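Chapter 5
Paying for It: Budgets, Quotes and the Simulator Line

Before you read. Have the equipment list you made at the end of the last chapter. Rough is fine. If you skipped it, go back and do it now, ten minutes, pencil.

Key terms: landed cost, spares ratio, seat license, downtime allowance, stage gate

Most first budgets for a home-robot project have one big number in them. The arm. Then a small number for "misc." That second number is where the trouble lives. Cables, mounts, a second gripper, shipping both ways when the first unit goes back. Import fees. Somebody's time to bolt the thing down.

Take the Trillside project, which we'll follow through the whole chapter. A small team, one grant, a plan to have a mobile arm pick up light things in bedrooms and living rooms. Books, remotes, slippers. Ovidiu Bălan wrote the first budget in an afternoon — one arm from Moldovan, one base from Deltau, a laptop, done. Chandrasekhar Reddy sent it back with 40 comments. The first one read "which bed?"

Fair question. Bed height sets reach. Reach sets the arm. The arm sets the base, the base sets the battery, and the battery sets what you pay in freight. Bălan had priced the arm first and the room last. Wrong order, and a very common one.

So the revised plan, dated 3/1/18, starts with tasks. Each task gets a line: what is picked up, from what surface, how high, how far in from the edge. Only then a column for equipment. It's slower. It also killed two purchases before anybody signed anything.

The other change was a simulator line. The first budget had none. The team assumed simulation was free becuase the software trial was. It isn't free. You pay for seats, for a machine that can run it, and mostly for the hours someone spends building rooms. Reddy put down 70 hours for room building and left it as its own line, where people could argue with it. They did. It stayed.

What does that buy? Answers, early. Can this arm reach a book lying on a mattress from where the base can park? Does the bed frame stop the base short? Cheap to find out on a screen. Not cheap with an arm already on the bench and a 600 dollar restocking fee. A simulator won't tell you how long a gripper pad lasts, or what the Jaltau repair desk charges for a rush job, so keep those lines seperate and get real quotes for them.

Stage gates next. A stage gate is a date plus a question. No yes, no money. Trillside set its first one in October: reach checks finished for every task on the list, in simulation, before the arm order goes out. Sections 5.1 and 5.2 work through that gate line by line, starting with the reach check for a book on a bed.
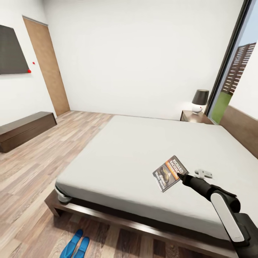
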